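Up at 4, couldn't sleep, too hot. Kettle on, started on the dishes question again because apparently that's what I do now.

Decided the coloured set stays out for the arvo tea and the good white ones go back in the cupboard. Less to fret over if one gets dropped. Bought half of it at the Jaditz closing sale for 395, which seemed mad at the time, and the rest came in dribs and drabs from Flerar. Nothing matches. Fine by me.

Put the dark green cloth on the square table. Ironed it twice, still a crease down one side. Left it.

Mum's old rule was big bowls for fruit, small ones for dip, plates in a pile so people help themselves. Sticking to that. Still need — lemons, serviettes, ice, the nice crackers not the cardboard ones. Rang Esteban's about the bread and they'll hold 10 rolls till noon. Must not forget teh rolls.

Car rego came too, ugh. Plus the Curov quote for the back fence, 1,852 and that's without the gate. Put it under the fruit bowl in the kitchen so I don't have to look at it. 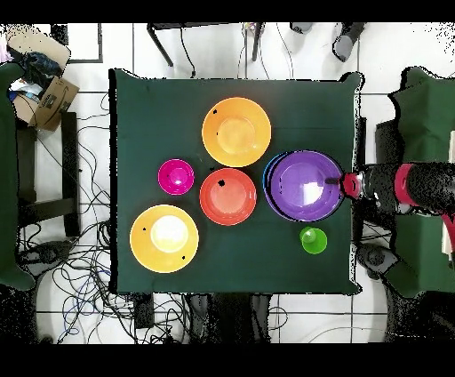 Yellow for the chips I think, the orange one for mandarins. Purple plates can stay stacked. Lime cup is too little for anything but toothpicks, might do olives in the magenta. Or nuts. Olives go everywhere.

Floor needs a mop, white tile shows every single thing. Will do it last, after the shops, otherwise I'll only walk across it agian.

Back is sore. Shower, then lemons. Rolls by noon — ROLLS.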